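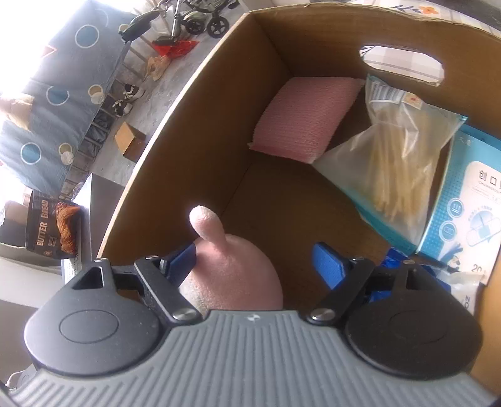 About Kauppinen

We make a hand-held gripper called the Pomdale, and we run a service around it for people who want to teach robots to do household jobs. You hold the Pomdale, you pick things up the way you normally would, and a camera on the tool records what the fingers are doing. Later on, a robot arm with the same fingers learns from those recordings. That's the whole business, and we love it!

Our favorite place to work is an ordinary home. A cardboard box with a soft pink thing, a box of bandages and a plastic bag of long thin sticks in it is a wonderful test (far better than a row of wooden blocks on a clean bench). Soft things squash, plastic wrinkles and catches the light, and the walls of a box get in the way of your wrist. Robots need to see all of that, many times over, done by many different hands.

How we got going

Tahmineh Najafi and Adom Kwofie built the first Pomdale in a rented workshop in Clemholm. It was heavy and it squeaked, and the fingers came loose if you looked at them wrong. We are now on version 8. The two fingertips have textured blue pads, the body is ribbed, and the linkage opens wide enough for most of what you'd find in a kitchen drawer. Big mixing bowls are still a struggle — we're working on it.

What you can get from us

The kit comes with 2 grippers, a charger, spare fingertip pads and a carrying case. Matilde Teixeira wrote the handbook, and she rewrote it after watching her own father try to follow it, so the setup chapter is now very short and has a lot more drawings.

If you'd like us to do the recording, that's the Zenora service. You send a list of tasks (sorting, packing, folding, putting groceries away) and our people do them in their own homes, with their own stuff. At the moment we have 93 recorders signed up. Onyekachi Obi trains every one of them and checks their first sessions, and she will happily talk to you for an hour about how to approach a bag of rice.

Repairs go through Ebenezer Tsikata. Worn pads are the usual thing, and you can swap those yourself with a small screwdriver. For anything in the linkage, please send it back to us and don't force it.

Who we are

There are 34 of us in Clemholm, a mix of mechanical people, software people and a few who came from teaching or nursing and turned out to be terrific at explaining how hands work. Every April we open the workshop to visitors. You can try a Pomdale on whatever you bring along, and we keep a shelf of awkward objects for anyone who arrives empty-handed.

Want to try one at home first? Loan kits go out for two weeks at a time. Write to the workshop and tell us what you'd like to pick up.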